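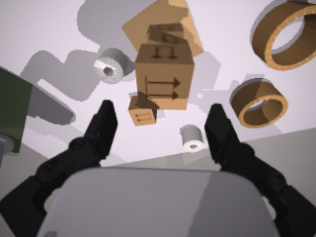
Returning to running after a hamstring strain

These steps are for field players with a mild strain who have been cleared by a doctor or physical therapist. If walking still hurts, wait.

Before you start
You need a flat grass field, cones and a watch. Warm up with easy walking and leg swings until the leg moves freely.

Step 1. Jog
Jog 1,000 meters at a pace that lets you talk. Stop if the pain is sharp or if your stride shortens. Repeat every other day until you finish three sessions without pain.

Step 2. Strides
Set two cones 20 meters apart. Build up to half speed between them, then walk back. Do eight runs. Add speed only when the leg feels normal the next morning.

Step 3. Longer work
Raise the total distance to 3,000 meters per session, mixing jogging and strides. Keep turns wide – sharp cuts come later.

Step 4. Sprints and cuts
Run at near full speed over the same cones. Slow down gradually after each one. Once straight sprints are pain free, add turns, then kicking.

Going back a step
Mild tightness that fades overnight is acceptable. Pain during a run, or a sore spot the next day, means two days of rest and a return to the previous step.

Take part in at least two full team practices before playing a match.

Page by Kelly Frota. Last updated 31/01/2022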